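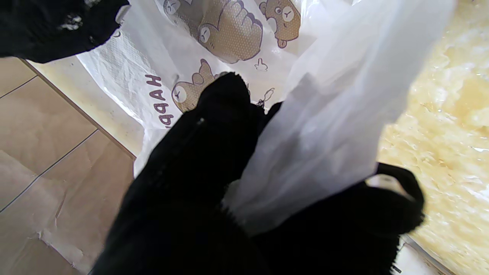
図4 手首カメラの視点。黒いニット手袋をかぶせた指で、くまの絵柄の入った白いポリ袋をつまんでいるところ。

3.3 双腕セルDerelの手入れ

前節でセルの構成をひととおり書いたので、本節では毎日の面倒の見方を書いておきます。論文でここまで細かく書くのもどうかと少し迷ったのですが、Tarkthorpeの実験室で私がいちばん時間を使ったのは学習でも評価でもなく、手袋と手首まわりの世話でした。再現を試みる方には、たぶん3.1節の表よりこちらのほうが役に立つと思います。

まず手袋です。両手のハンド(以下Fang)には黒いニット手袋をかぶせています。素の指だと薄いポリ袋の表面で滑りやすく、力を上げると今度は袋が裂けるので、布を一枚はさむことにしました。ゴム引きの手袋も試しましたが、袋の持ち手が指に貼りついて離れなくなることがあり、三日でやめています。ニットは滑り方がちょうどよく、指の曲がりもあまり邪魔しません。ただし毛羽立ちます。かなり毛羽立ちます(最初に見たときは、別の手袋に替えられたのかと思いました)。

毛羽そのものは把持にほとんど影響しませんでした。困るのはカメラのほうです。手首カメラは指のすぐ近くを映すため、糸が一本立ち上がっただけで画像の中では太い線になります。とくに親指の側から出た糸は物体の輪郭と重なりやすく、物体の縁を拾う処理がときどきそちらに引っぱられました。そこで、把持40回ごとに一度アームを退避姿勢にして、両手の指先を目で見て、飛び出した糸をはさみで切ることにしています。引っぱって抜いてはいけません。一度やって、指先の編み目がきれいにほどけました。

手袋の交換は200回ごとです。交換のときは指の根元まで布をしっかり送り込み、指先に余りが残らないようにします。余りがあると、指を閉じたときの厚みが左右で変わってしまいます。かぶせ終わったら空のまま開閉を数回繰り返し、Usixの画面で各指の閉じ位置を読み、前回の値と見くらべてから保存します。ずれていれば、たいてい小指の布がねじれています。

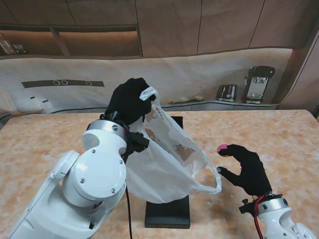
手首まわりで次に気をつけているのは配線です。左右のアームは互いにかなり近いところで動くので、ケーブルにたるみがありすぎると相手の手や袋の持ち手に引っかかりますし、きつく留めると手首を返したときに突っ張ります。私は手首をいちばんひねった姿勢まで手動で送り、そこで指一本ぶんの余裕が残るように留め直しています。文章にするといい加減に聞こえますが、長さを測って決めていたころより断線は減りました。金属リングのところの緩みも同じときに確認します。リングがわずかに回ると手首カメラの外部パラメータがずれるのに、固定カメラの映像ではまず気づけません。

袋の受け渡しは、セルの調子を見るのに都合のよい動作です。片手で持ち手をつかんで袋を吊り、垂れたもう一方の持ち手をもう片手に取らせます。持ち手の形は毎回違うので成功率はもともとばらつくのですが、手首の校正がずれた日は外し方がそろってきます。いつも手前で閉じる、いつも下をくぐる、といった具合です。ばらばらに外しているうちは方策の問題、同じ向きに外しはじめたら機械の問題、と私は切り分けています。
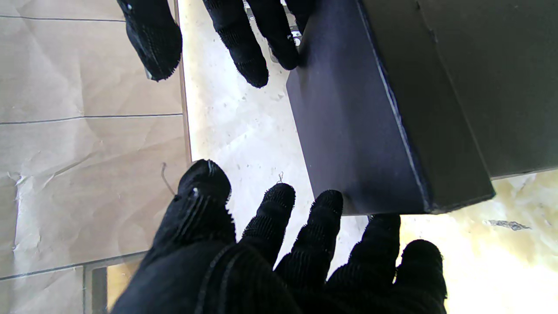 硬い箱ではまた事情が違います。箱は形が変わらないぶん、両手で上下から支えると、片手の位置誤差がそのままもう片手への力になります。袋なら布とポリが逃がしてくれていた誤差が、箱では関節の電流にまっすぐ出てくるわけです。3月に電流の上限を定格の70%まで下げたところ、過負荷停止はめったに起きなくなりました。そのかわり手袋の傷みが早くなったような気もしますが、こちらはきちんと比べていません。指先の布が薄くなった手袋は箱の作業に使わず、袋専用に回しています。

机の上も忘れずに見ます。繊維くずは思ったより広く散って、白っぽい面に落ちると手首カメラには小さな点として映ります。学習データに入っても大きな害はなさそうでしたが、背景差分を使う評価では誤検出の元になったので、セッションの前後に乾いた布で拭いています。濡れた布は乾くまでの反射が厄介で、使わなくなりました。

以上の手順で通算1,000回の把持を行い、途中でハンドを分解したのは一度だけです。原因は指の付け根に入り込んだ繊維でした。分解の手順と、そのとき交換したワイヤの張り方は付録Bに写しておきます。

Tarkthorpe 双腕操作プロジェクト | お問い合わせ | © 2020 | 最終更新 2020年4月10日 | ページの先頭へ戻る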